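Section 4: Hanging Your Avholm Curtain Rod

You've picked your fabric and put the rod together, so now comes the fun part! A well-hung curtain can change a whole room in an afternoon.

1. Choose your height. Four to six inches above the window trim suits most rooms, but go higher if you have the wall for it – tall curtains make a low ceiling feel wonderful.

2. Mark the bracket holes lightly in pencil. Hold a level across both marks before you drill.

3. Drill the holes and tap in the wall anchors until they sit flush.

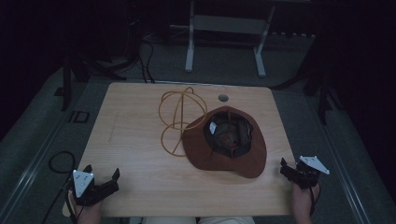
A brown hat upside down on a light wooden tabletop.

4. Screw on the two end brackets. Leave them a quarter turn loose for now.

Note: Rods longer than 146 cm need the center bracket too. You'll find it in the small bag with the finials.

5. Slide the curtain rings onto the rod, keeping one ring outside each end bracket. That last ring holds the edge of the panel in place and gives you a lovely clean line at the wall.

Caution: Do not hang lined velvet on plaster walls with the anchors supplied. Ask for the Blackwood heavy set.

6. Set the rod in the brackets, tighten everything up and add the finials.

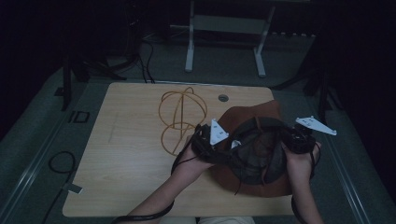 7. Clip on the panels and let them hang overnight before you hem. Linen can drop a good half inch, and our designer Guangming Lü likes to wait two nights for the Camach weave!

Spare rings and clips: order part 2000 (brass) or part 800 (black).

Revised October 4, 2020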